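Relska grippers go out on hire

Hannelore Brandes has spent most of the year answering the phone at Relska, which in November began renting out its hand-held gripper kit by the month. Before that the only way to get one was to buy it.

"People wanted to try it on their own tables first," she says. "A small lab doesn't want to sign for a set and then find out that its staff hate holding the things."

The kit is a pair of grippers worn out in front of the body, one for each hand, with printed marker cubes so that the software can work out where each hand is. The recordings are then used to train robot arms. Hire costs 300 euros a month, plus a deposit of 3,000.

One of the first customers was Manolis Panagiotou, who runs data collection at Kultotier. His operators sit at a low table and repeat household jobs.
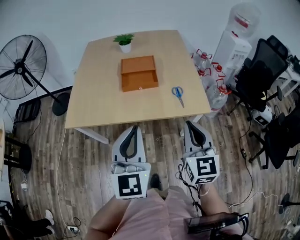

Both grippers in use at a table set with a plant, a drawer box and a pair of scissors.

"Drawers are what we get asked for most," Panagiotou says. "Small knobs are hard. You have to learn how wide to open the fingers, and new people always go too wide."

He reckons a beginner needs roughly 30 minutes before the recordings are worth keeping. After that the limit is the arms. His team changes over after 10 recordings, which was the operators' own idea.

He has complaints. The cables are too stiff for his liking, and the manual covers calibration in a single page. "I rang Hannelore twice on the first morning. She picked up both times, but it should be in the book."

Brandes says a longer manual is being written – Theano Sotiropoulos, who trains new customers, has the draft – and softer cables are being tested. There is no date for either.

Would Panagiotou buy a set now? "Not yet. We've extended the hire to the spring. Ask me then."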